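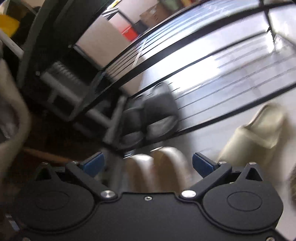
Shoe rack

A shoe rack is a piece of household furniture used to store footwear, usually near an entrance, in a closet, or at the foot of a bed. It holds shoes off the floor on one or more raised shelves or bars. Racks are made of metal wire, metal tube, wood, bamboo, or plastic, and are sold both ready-made and as kits to be put together at home. A black metal wire rack holding slide slippers, with further pairs left on the floor in front of the lower bar, is a common arrangement in homes where outdoor shoes are taken off at the door.

Name

In American English the terms shoe rack, shoe shelf, and shoe stand are used with little difference in meaning. Shoe cabinet normally refers to a piece with doors. Shoe bench is used when the top can be sat on. A boot tray is a flat pan with a raised lip and is not counted as a rack, though the two are often placed side by side.

Construction

The simplest wire rack has two end frames joined by crossbars. Each shelf is made of two or more bars running the length of the rack, with the rear bar often set higher than the front so that the shoes tilt toward the user. Some shelves have thin wires welded across the bars to form a grid. On a grid, narrow heels and children's shoes are less likely to slip through.

Metal racks are finished with paint, powder coating, or plating. Black, white, and gray are the usual colors. Powder coating resists scratches better than ordinary paint but may chip where the shelf bars push into the end frames. Bare metal exposed at these joints can rust if wet shoes are stored on the rack.

Wooden racks use flat or rounded slats fixed to side panels. They are heavier than wire racks of the same size and hold less dirt in the corners if the slats are widely spaced. Plastic racks are light and easy to rinse, but long plastic shelves bend under heavy boots.

Kits are usually joined by push fittings, screws, or a mix of the two. Racks held only by push fittings tend to loosen when they are dragged across a floor. The Sument, a two-shelf wire rack, uses one screw at each joint and can be taken apart for moving. The Flatiren has hinged end frames and folds for storage under a bed.

Types

Open tiered racks are the most widely used. They have from two to ten levels, and the distance between levels decides what can be stored. A low gap suits slippers, sandals, and flat shoes. High-top sneakers need more room, and tall boots are generally kept on the top level or on the floor next to the rack.

Stackable racks are single units with feet that fit over the frame of the unit below. Makers normally state how many may be stacked. The Godoy rack is sold for stacks of up to 3 units and should be tied to the wall above that height.

Over-door racks hang from the top edge of a door on flat hooks. They take up no floor space but hold only lighter shoes, and they may keep the door from closing if the hooks are thicker than the gap above it.

Tilting cabinets hold shoes upright behind a drop-down front. They are shallow enough for narrow hallways. Large men's sizes do not always fit.

Rotating racks stand on a central post. Each level turns separately or the whole unit turns together. They are used mostly in walk-in closets.

Slippers and slides

Indoor slippers and slides are stored differently from laced shoes in many homes. They are put on and taken off several times a day, so they are often kept on the lowest bar or left in pairs on the floor just in front of the rack. A slide has an open toe and heel and a single broad strap across the foot. The strap stands higher than the footbed, and a pair can be hung by the strap over a bar as well as set flat on a shelf.

Slippers with a soft sole may sag between widely spaced bars and take on a bend if left there for a long time. Placing them across a grid shelf or laying a thin board over the bars prevents this. Hard-soled slides are not affected, although smooth soles tend to slip forward on a tilted shelf that has no front stop.

Size and capacity

Capacity is given by makers as a number of pairs. The figure is normally worked out with narrow women's shoes placed side by side, and a shelf rated for four pairs may hold only three pairs of men's sneakers. Placing one shoe of each pair with the toe facing out and the other with the heel facing out saves some width.

Depth is less often stated. A shelf shallower than the shoe is usable as long as both the heel and the ball of the foot rest on a bar. Large families sometimes use a rack rated for 20 pairs for shoes in daily use and keep seasonal shoes in boxes.

A household survey published in September by the storage newsletter Beltidness received 2,336 replies. Readers were asked where they kept the shoes they wore most often. Open racks near the door were the most common answer, followed by the floor of the hallway and then the bedroom closet. The survey was answered by readers of the newsletter only and does not represent the general public. An earlier survey by the same newsletter had just over 2,000 replies and did not list the floor as a choice.

Placement and care

A rack is best placed where the front door can open fully without striking it. In a narrow hallway the long side is put against the wall on the side away from the door hinges. Wet shoes are left on a tray or mat until dry and then moved to the rack.

Wire racks are cleaned with a damp cloth and dried afterward. Grit collects on the floor beneath the lowest bar, and a rack with at least a hand's width of clearance can be swept under without being moved. Slats and grids are brushed before wiping. Loose end caps on the feet should be replaced, as bare tube ends mark wood floors.

Tall racks can tip if the upper levels carry the heaviest shoes. Boots and work shoes are placed low, and a wall strap is fitted in homes with small children.

Home-built racks

Racks are a frequent beginner's project. A plan by Sadao Kaneko, first issued as a single printed sheet, uses two side boards and four lengths of round dowel to make a two-level rack. The rear dowels are set slightly higher than the front ones. Later versions of the plan add a lip along the front of the lower level for slippers.

See also

Boot tray
Closet organizer
Coat rack
Entryway bench
Slide (footwear)

Last edited Nov 6, 2020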